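3. 연구 방법

3.1 조사 대상과 자료 수집

본 연구는 공유 주방을 이용하는 1인 가구의 식기 보유 행태와 공용 식탁의 이용 방식을 규명하는 것을 목적으로 한다. 조사 대상지는 Indville 지구의 공동 주거 단지로, 각 동의 1층에 공용 주방과 식당이 배치되어 있으며 개인 실내에는 소형 개수대만 설치되어 있다. 대상지의 선정에는 선행 조사(James & Semple)에서 제시한 세 가지 기준, 즉 공용 주방의 상시 개방, 개인 식기의 보관 공간 제공, 입주 기간의 다양성을 적용하였다.

설문은 6월 한 달 동안 실시하였다. 배포는 각 세대의 우편함을 통한 서면 방식과 단지 관리 누리집을 통한 전자 방식을 병행하였으며, 동일 세대의 중복 응답은 먼저 제출된 것만을 유효한 것으로 처리하였다. 최종적으로 확보된 유효 응답은 764부이다. 이와 별도로 설문 응답자 가운데 후속 조사에 동의한 55명을 대상으로 반구조화 면접을 실시하였다. 면접은 응답자의 동의를 얻어 녹음한 후 전사하였으며, 전사본은 두 명의 연구자가 각각 독립적으로 부호화하였다. 부호화 결과가 일치하지 않는 항목은 협의를 거쳐 확정하였다.

3.2 식기의 분류

선행 연구에서는 식기를 재질에 따라 도자기, 유리, 금속, 합성수지로 구분하는 방식이 일반적이었다. 그러나 예비 조사에서 응답자 다수가 자신이 사용하는 그릇의 재질을 정확히 인지하지 못하는 것으로 나타났고, 특히 도자기와 멜라민 수지의 구별에서 오답의 비율이 높았다. 이에 본 연구에서는 재질에 의한 구분을 보조 변수로 돌리고, 형태와 색채를 일차적인 분류 기준으로 채택하였다.

형태는 깊이와 구경의 비에 따라 접시, 얕은 그릇, 깊은 그릇, 컵의 네 유형으로 나누었다. 색채는 무채색과 유채색으로 대별한 다음, 표면의 무늬 유무를 별도로 기록하였다. 반점이 있는 표면은 단색과 구별하여 '반점형'으로 표기하였다. 식탁 상판의 경우 밝은 목재색, 어두운 목재색, 흰색, 기타로 구분하였으며, 그릇과 상판의 색채 대비는 응답자가 다섯 단계 척도로 평가하도록 하였다.

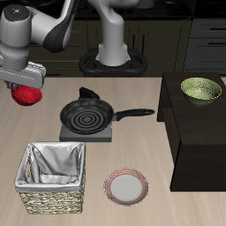 제17권 제2호 · 211

그림 2. 밝은 목재 상판과 유채색 반점형 그릇(빨강)의 조합

색채 대비의 평가에는 Sakai 색표를 기준으로 한 비교 카드를 사용하였다. 카드는 모두 11장으로 구성되며, 각 장에는 상판의 색과 그릇의 색이 나란히 제시되어 있다. 응답자는 카드를 한 장씩 확인한 뒤 식사 장소로서의 선호도와 자신의 그릇을 식별하기 쉬운 정도를 각각 표시하였다. 제시 순서에 따른 영향을 통제하기 위하여 카드의 배열은 응답자마다 무작위로 변경하였다.

3.3 측정 변수

종속 변수는 공용 식탁의 이용 빈도와 1회 체류 시간이다. 이용 빈도는 최근 한 달간의 자기 보고에 의하였고, 체류 시간은 식사 준비와 정리에 소요된 시간을 제외하고 착석 상태로 머문 시간만을 기입하도록 하였다. 독립 변수는 개인 식기의 보유 수량, 공용 식기에 대한 위생 신뢰도, 식기의 식별 용이성, 이웃과의 교류 정도로 설정하였다. 위생 신뢰도는 Busto 척도의 하위 문항을 국내 주거 환경에 맞추어 번안한 것이며, 번안 과정에서 '세척 담당자'라는 표현은 대상지의 운영 방식을 고려하여 '이전 사용자'로 수정하였다.

통제 변수에는 연령, 입주 기간, 주당 근무 시간, 외식 횟수를 포함하였다. 입주 기간이 3개월 미만인 응답자의 경우 공용 주방의 이용 습관이 정착되지 않았을 가능성을 고려하여 별도의 집단으로 분리하였다.

4. 분석 결과

4.1 개인 식기의 보유와 색채 선택

보유 식기의 형태를 살펴보면 깊은 그릇의 비중이 가장 높았고 접시가 그 뒤를 이었다. 국물 음식과 덮밥류를 한 그릇으로 해결하는 식사 방식이 보유 형태에 반영된 것으로 해석된다. 면접에서도 그릇 하나로 조리와 식사를 겸한다는 진술이 반복적으로 나타났다.

색채에서는 입주 기간에 따른 차이가 확인되었다. 입주 초기의 응답자는 무채색 식기를 선택하는 경향이 강하였으나, 입주 기간이 길어질수록 유채색 식기의 비중이 증가하였다. 면접 참여자들은 그 이유로 공용 건조대에서의 식별 문제를 주로 언급하였다. 한 참여자는 "흰 그릇은 건조대에 올려놓는 순간 누구 것인지 알 수 없게 된다"고 진술하였으며, 또 다른 참여자는 그릇 바닥에 이름표를 붙였다가 세척 과정에서 떨어진 뒤 색이 뚜렷한 그릇으로 교체하였다고 응답하였다. 반점형 식기는 보유 비율 자체는 낮았으나, 보유자의 식별 용이성 평가가 단색 식기 보유자보다 높게 나타났다.

4.2 공용 식탁의 이용

식기의 식별 용이성은 공용 식탁의 이용 빈도와 정(+)의 관계를 보였다. 다만 이 관계는 이웃과의 교류 정도를 통제하였을 때 약화되었으며, 체류 시간에 대해서는 유의한 영향을 나타내지 않았다. 즉 자신의 그릇을 쉽게 찾을 수 있다는 점은 식탁을 이용하는 계기와 관련되지만, 식탁에 오래 머무르는지의 여부는 다른 요인에 의하여 설명되는 것으로 보인다.

상판의 색채에 관해서는 밝은 목재색에 대한 선호가 전 연령대에서 고르게 나타났다. 흰색 상판은 청결하다는 평가를 받은 반면, 얼룩이 눈에 띄어 사용 후의 정리에 부담을 느낀다는 의견도 함께 제시되었다. 어두운 목재색은 저녁 시간대 이용자의 선호가 상대적으로 높았으나 응답자 수가 적어 해석에 주의가 필요하다.

4.3 보관 공간에 대한 인식

개인 보관함에 대한 만족도는 동별로 편차가 컸다. Vedent 방식의 개방형 선반이 설치된 동에서는 접근성에 대한 평가가 높았으나 분실에 대한 우려 또한 높았고, 잠금식 보관함이 설치된 동에서는 그 반대의 양상이 나타났다. 분실 경험이 있는 응답자는 보유 식기의 수량을 줄이는 경향을 보였으며, 일부는 식기를 개인 실내로 옮겨 보관하고 있었다. 이러한 응답자 집단의 공용 식탁 이용 빈도는 다른 집단에 비하여 낮았다. 보관 방식과 이용 빈도의 관계에 대해서는 다음 장에서 운영 규정의 차이와 함께 검토한다.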